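手持ちグリッパーで集めたデモ、本当に学習に効きますか

投稿者:Ziltgate

石けんを皿から取って戻す動作を、手持ちのグリッパーで集めています。4月から始めて、今56本。ネットでは「数十本あれば動く」という話をよく見ますが、正直あまり信じていません。学習させた方策は、石けんの手前で指を閉じたり、皿ごと押したりします。

手元のカメラからはこう見えています。
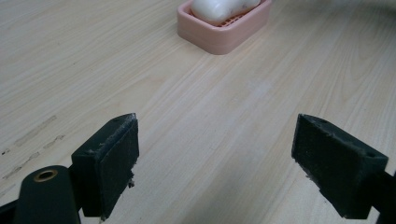

石けんから離れた位置で、指を開いた状態

本数を増やせば直るものなのか、集め方が悪いのか。あと40本録れと言われたら録りますが、無駄になるのは嫌です。

Paven
とにかく数です。うちは71本で急に安定しました。迷う暇があったら録りましょう。

Kazlauskienė
71本で安定、というのは何をどう評価しての話でしょうか。同じ机、同じ皿の位置で試しただけなら参考にならないと思います。

質問の方へ。写真だと石けんの上側が画面から切れています。開始時にいつもこの角度なら、対象の一部しか見えないまま動き出す例ばかりになっているかもしれません。まず全部の開始画像を並べて見てください。皿の向きと距離が似たものばかりなら、40本足しても同じ失敗をすると私は見ています。

それとパッドの縁、繊維がほつれていますね。左右ともです。ロボット側のパッドが新品なら滑り方が違う可能性があるので、そこは揃えたほうがいいです。手前で閉じる件は、画像と開閉幅の記録の時刻ずれも疑います。2本だけ選んでコマ送りで確認すれば見当はつきます。追加で録るのはその後で。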